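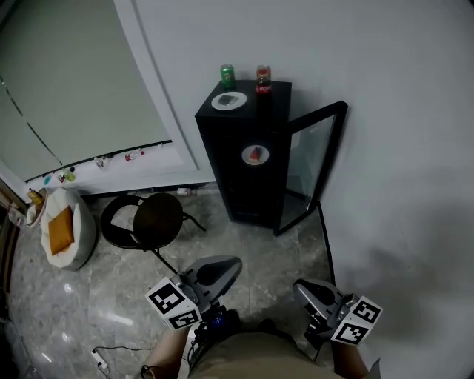
Mini Fridge Tasks With Hand-Held Grippers: Working Rules

Updated 22/10/2023

These rules cover small glass-door refrigerators used for fetch-and-place recording. They apply to every operator on the Gruto task list.

Before a take

Clear a walking path to the fridge. Stools stay outside the door swing. Run power cables along the wall where there is one to run them along, and never across the spot where the operator stands.

Check that all marker cubes are clean and tight. A smudged face gets wiped with a dry cloth. A bent or peeling face gets replaced.

Open the door fully by its edge. Do not pull on the shelves or push on the glass with the finger pads.

Handling food and drinks

Plates travel level, gripped at the rim, with the second gripper steadying the far side. Cans and bottles are gripped below the middle. Close the pads until the object stops turning, then stop squeezing.
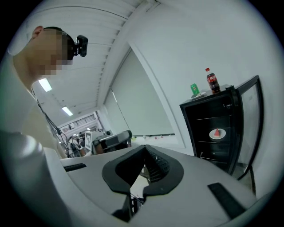
Keep drinks on top of the fridge back from the front edge. One object moves at a time. If something slips, let it fall, end the take and mark it as failed. Do not catch it with a gripper.

Cut fruit is discarded after 2 hours out of the cold, whether or not it was used. Wipe the pads between food items and again at the end of the session.

Limits

Maximum load per gripper: 300 g
Door open per take: 2 minutes
Pad replacement: every 2000 grips, or sooner if the surface is worn

Log pad changes on the Molura sheet under item 341.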